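**Home Organization, evening course - Unit 5: Long Low Furniture and Small Things**
Notes by Liviu Gavrilă. Please bring them again for Unit 6, we will need the table at the end.

In Unit 4 we talked about closed storage (drawers, cabinets, boxes with lid). Tonight we stay in the living room, but on top of the furniture. A TV console is low, long and near the door in many apartments, so it receives everything: remote controls, tape, tissues, snacks, figures, and also the keys.

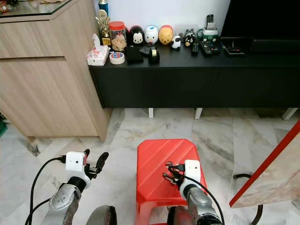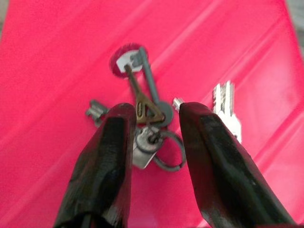
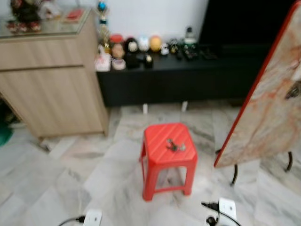

### 5.1 Three kinds of things

Before you move anything, decide which kind it is. I use these words in the whole unit:

- **Display things.** They are there to be looked at. A trophy, a row of cartoon figures, an ornament from a trip.
- **Working things.** Somebody needs them in this room every day or almost every day. Remote control, tissues, a mug for pens.
- **Passing things.** They are on the way to somewhere else. Keys, wallet, a roll of tape after wrapping a parcel, a jar which belongs in the kitchen.

The same object can change its kind. A tape dispenser on a desk is a working thing, on a TV console it is usually passing. A mug is passing when you drink from it, but a mug that holds the remote control is working, and you can leave it.

### 5.2 The row along the wall

Most people put display things in one line along the wall, and the tall ones go to one end. I have no objection to it. The difficulty begins with the second line, in front of the first. Flat things like a wallet slide in there, and after one week you do not see the feet of the figures any more.

Procedure for one console:

1. Take down only the passing things. Put them on a tray or on the seat of a stool, where you can see all of them together.
2. Wipe the free front strip.
3. Stand the display things in one line, with the width of a finger between them. Similar figures stay side by side.
4. Put the working things at the end which is closer to the sofa.
5. Carry the passing things away in one walk. Do not put them on the next cabinet!

Please plan 30 minutes for the first time. Later it is much shorter. Niloufar Abbasi from the spring group did it with a kitchen timer and I recommend her method to everyone who likes to stop and look at old souvenirs.

### 5.3 Keys

Keys need a fixed place, and the place should be visible from the door. A few remarks:

- A small seat or stool is good as a temporary place during the cleaning. It is not good as a permanent one, somebody will want to sit.
- A glass top gets small scratches from keys. Use a dish, or a piece of felt.
- Large tags in a strong color help, but not on a surface of similar color. A red tag on something pink or red is slow to find. Choose the contrast.
- Old keys which open nothing you remember - collect them in an envelope, write the month (for example March), and look again after one year.

### 5.4 Measuring (for the homework)

Measure the depth of your console top in millimeters. The display row should use not more than half.

| Depth of top | Display row, up to | Second line permitted? |
|---|---|---|
| 200 mm | 100 mm | no |
| 300 mm | 150 mm | only working things |
| 400 mm | 200 mm | only working things |

Under the console: if it stands on short feet, measure also the free height. In my apartment it is 112 mm, so a flat broom goes in but the vacuum cleaner head does not.

**Homework.** Write a list of everything on one surface at home, with the letter D, W or P next to each thing. Gareth Gosling and Cleiton Dantas will compare their lists at the start of Unit 6, so please do not tidy before you write.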